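**Hearthbinding** is one of the four branches of household magic in the *Vorkgate* fantasy series, and it is probably the one that readers of the books remember most fondly. Where the other branches deal with weather, locks and sleep, hearthbinding works through ordinary things that people eat from, sit on or sweep with. A person who practices it is called a binder, and the objects a binder has worked on are said to be "kept."

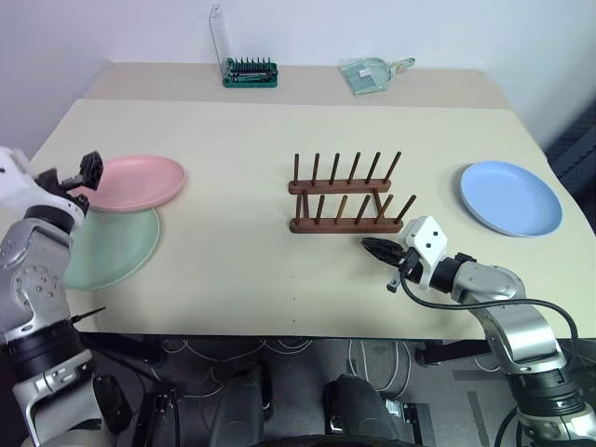
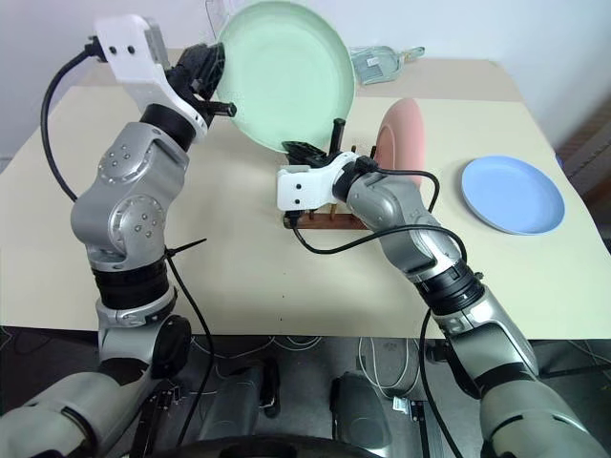 *Plates in pink and pale green, seen in both pictures. Tableware is the most common subject of hearthbinding.*

## Overview

The basic idea is a simple one, although the books take their time in getting around to it. Any object that has been used daily for long enough begins to hold a little of the attention that was paid to it, and this leftover attention is known as *nolano*. (The word is never given a capital letter in the books, except when it refers to the village of Nolano, where the practice is said to have started.) A binder can't create nolano, and can't take it from an object by force. All a binder can do is coax it into a new shape, and then look after it so that it doesn't drift away again.

Plates and bowls are thought to hold it best, as they come to the table several times a day and pass through a good many hands. Chairs come next, and then brooms. Knives hold it very badly, and the old binders of Fendlow refuse to work on them at all, a habit that causes a great deal of trouble in the second book when the only kept object in the tower happens to be a bread knife.

## Practice

A binding has 3 stages, called the asking, the turning and the setting down. During the asking, the binder holds the object and names the meals or the seasons it has been through. The turning follows, in which the object is moved slowly in the hands until the binder feels it grow heavier. The setting down ends the work, and it is easily the most delicate part, for a kept object that is put down hard will lose everything it was given.

Most bindings last 100 days. A few of the great ones last much longer, and the serving dish of Vachon is said to have been kept for 400 years without ever being bound a second time. Younger binders like to argue over whether this is really possible, and the books (rather kindly, one feels) never settle the matter.

## Uses

The effects are gentle by the standards of the series. A kept plate may warm the food laid on it, or warn a guest of poison by turning cloudy. A kept chair will not let a liar sit comfortably. Kept brooms are used mainly at doorways, where they hold back small spirits such as ash-cats and the noisy little creatures called tumblers.

Larger workings need many objects bound together, and this is known as a long table. The best-known one takes place during the siege of Fendlow, when the townspeople carry out 300 dishes and lay them end to end along the river wall. The wall holds until morning.

## Limits and dangers

Hearthbinding can't harm a living person directly, and it fades quickly in empty houses. A binder who works on the belongings of the dead without permission risks *the sitting*, a condition in which the binder becomes unable to leave the table where the work was done. It is treated with company, soup and plenty of patience.

Broken objects are another matter. A cracked bowl will still answer the asking, but it tends to remember only the day it was cracked, and most binders would sooner bury it in the garden than listen.

## Origins in the story

According to the tale told at the October fair in Vachon, the first binder was a cook who spoke to her pots during a long winter and was surprised when one of them answered. The people of Nolano tell it differently, and in their version the pot spoke first.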